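Notebook – June, open day prep and the day itself
Bench 3, Prirby workshop. Writing this up in the evening with sore feet, so forgive the order.
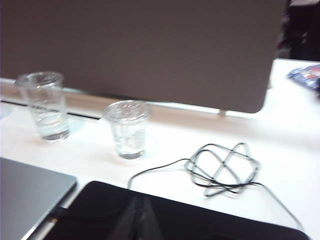

What we had on the desk

Wrist camera view from the white desk with the grey divider, where we ran the pick-and-pour demo. Two clear plastic cups with a bit of water in the bottom of each, which is plenty for people to see it slosh. I wanted food colouring in there and got talked out of it by Jelle, who had one look at the laptop and the cable on the same desk and said no. Fair enough, I suppose. Plain water it stayed.

Notes to self on that view. There's horizontal blur across the whole thing and the rim of the left cup comes out doubled, so anything we pull from the wrist camera while the arm is travelling is going to be rubbish for finding edges. Holger reckons we should grab only once the arm has settled, and I'm with him. The other thing is how washed out the white desk is under the bright light. Clear cups on a white top with bright reflections down the sides – we could hardly have picked a harder colour combination if we'd tried! The cup in front of the divider's lower edge is also a pain in its own way, because there's now a long straight line behind it that the detector would love to call a rim.

Settings for the day

Wait after each move before grabbing a picture: 300 ms. We'd been on nothing at all the week before.
Arm speed: 40 per cent of the usual. Looks slow from across the room, but with kids leaning in I wasn't going any higher.
Gripper force: lowest setting that still holds. The cups are thin and I'd like them to stay cup-shaped.
Pour: tilt, hold, come back level, put down. No fancy wrist flick, despite requests.

How it went

Doors at ten. First lot through was a school group and they were brilliant, far better than the grown-ups at asking things. One boy wanted to know if the arm could feel that the cup was wet. I said no, it only knows how hard it's squeezing, and he looked so let down that I ended up promising him we'd think about it. (Have written "moisture??" on the whiteboard. Please don't rub it off.)

The first three pours were fine. On the fourth the gripper closed a finger's width left of the cup and nudged it along the desk, and the crowd made the noise a crowd makes at the footy when someone hits the post. I stopped it, put the cup back, ran the find step again, and it went through. After that I started doing the find step twice each time and just talked over the gap. No more misses before lunch, though we did slop a little on the desk now and then and I went through a fair bit of paper towel.

Two people from Nyberg came by mid-morning and stayed ages. They do bottle handling and were mostly interested in how we cope with see-through things, to which the truthful answer is "with difficulty". They suggested lighting from low down at the side, so the rims show up as a bright line against something dark. I'd like to try that with the divider as the dark bit, or if it's too pale, a sheet of black card clipped over it. Their contact details are in the front of this book.

Someone from Hirimport asked what it would cost to put one in a café. I said I had no idea and passed them to Holger, who also had no idea but sounded much better saying so.

The afternoon was quieter. Jelle took over the talking and I sat behind with the logs. He's got a nice way of doing it, letting people guess where the arm will go before he presses go, and I'm going to pinch that for next time. We had a short stop around two when the arm faulted on a joint limit. My fault – I'd moved the start position to give people a better look and hadn't checked the reach on the far side. Put it back, cleared the fault, carried on.

To do

Cable needs a proper home. A coil lying loose on the desk in front of the cups is asking for trouble, and I'd like it clipped along the back or down the side before the arm goes anywhere near there again.
Laptop and black pad off the demo desk altogether. Side trolley, if we can get the one Cirkeo lent us through the door.
Clear any packets and other odds and ends out of the work area before the first run.
Side lighting test as per Nyberg, black card and no card.
Coloured cups as a fallback. I know it's cheating, Holger, but it's cheating that pours.
Proper go at the find step. Running it twice got us through the day but I don't know why the fourth one went left, and the log only says it was confident.
Check whether 300 ms is more than we need. Jelle thinks we could halve it.

Logs are on the shared drive in the open day folder. Jelle has the sign-in sheet.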